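Drestgate food fair, and why I came home with so much cheese

I'd been meaning to go to the Drestgate fair for years, and this July I finally got myself on the early train. It's 36 minutes from Kadwood if the connection holds (it did!) and then a short walk uphill to the old market hall, which smelt of bread from halfway down the street.

The cheese end is where I lost most of the morning. I tried a crumbly goat's one with thyme, then a washed-rind thing that made my eyes water, and the man on the stall cut such generous bits that I felt I had to buy a wedge of each. He told me to eat the goat's one with dark grapes and a drop of honey, and I've been doing that ever since – very good advice.

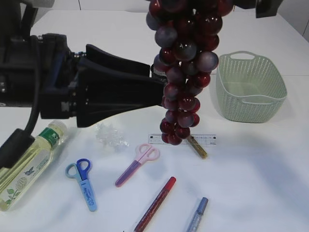 A big bunch of dark red grapes, sadly only artificial.

Lunch was at the Nikolaidis counter, where the queue took about 15 minutes and was worth every one of them. Spinach pie, still too hot to hold, with a lemony bean salad on the side. I'd have gone back for seconds if I hadn't already paid for a jar of their olives and a slab of walnut cake.

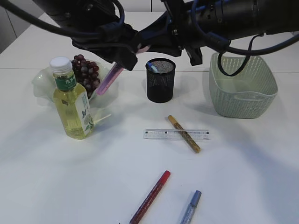

The jam hall was my favourite part, and I don't even make jam. There were rows and rows of the stuff, all entered for the home-made prizes, and the damson had the crowd three deep. I bought a gooseberry one from the sale table and had nothing to write on the lid with, so it's still a mystery jar in my cupboard. A pink-purple marker like that one would do nicely for next year, and I'd borrow the pale green basket too, as my paper bag split on the hill down to the station.

Tickets are cheaper before noon, and the Skastau car park fills up early, so take the train if you can.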